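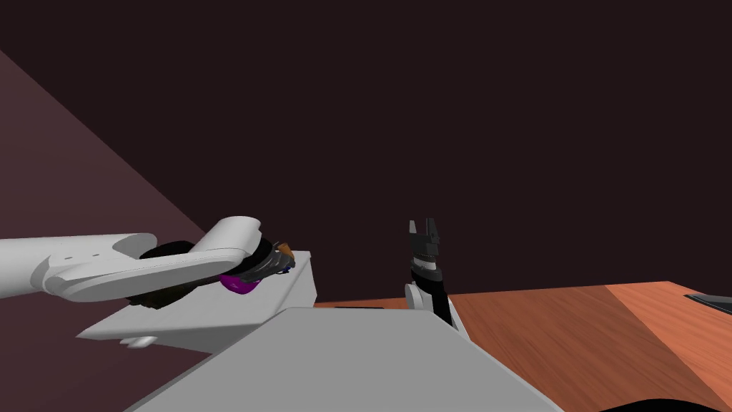

Clisa gallery: two-arm planning in simulation
Cemirgate Software, Clevach
Page updated 2022-02-28

Clisa is the planner we use for jobs that need two arms working close together. It takes a goal for each gripper, works out paths that keep the arms clear of each other and of the robot's own body, and sends the result to the controller. Most of the work is done in simulation, and the gallery follows the head view, looking out over the front of the robot. The notes go with the current release. Older notes from November are still in the archive.

View: head camera, simulated
One arm comes in level from the left with a small magenta-purple object held in its black gripper. The other gripper is upright near the middle, fingers open, with the wooden table off to the right.

Rendering
Plain walls and flat lighting are the default. We can load a busier room, but it slows the batch runs and the planner does not use the background for anything. The table has its wood texture left on so that people can tell at a glance which way is up when they go through a long list of runs.

Self-collision
The body is a hard case for the planner. From the head it takes up a lot of the view, and it also takes up a lot of the space the elbows would like to use. Clisa treats each link as a capsule and the body as a set of boxes. This is a bit generous near the shoulders – a few safe paths get thrown away – but the check is quick enough to run on every step of the search.

Two grippers, one plan
Earlier versions planned the left arm first and then fitted the right arm around it. Release 2 plans both together. It is slower to start and much better at close range, where the old version would often park one arm in the way of the other.

Perception
Marino is the part that finds small objects and gives Clisa a position for each one. Things held between the fingers are the weak point. When too little of an object shows, Marino keeps the last good position and moves it along with the gripper until it gets a clear look again. You can turn this off with the hold_last setting, and you should if objects are likely to slip.

Batch runs
A full batch is 1000 starts with the arms and objects placed at random. In the last one, 57 ended without a plan. We went through those by hand and most had a start position where an elbow was already too near the body. The sampler now rejects these before the planner sees them. The rest are still open.

Viewer
Step back and forward with the arrow keys. Press C to show the collision shapes and P to show the planned path for each gripper. Stills are saved at the size of the window, so make the window larger first if you want them for slides.

Settings used
Planner: Clisa, release 2, joint planning on
Threads: 8
Perception: Marino, hold_last on
Collision shapes: capsules for links, boxes for body
Background: plain

Back to all galleries
Next: controller logs and timing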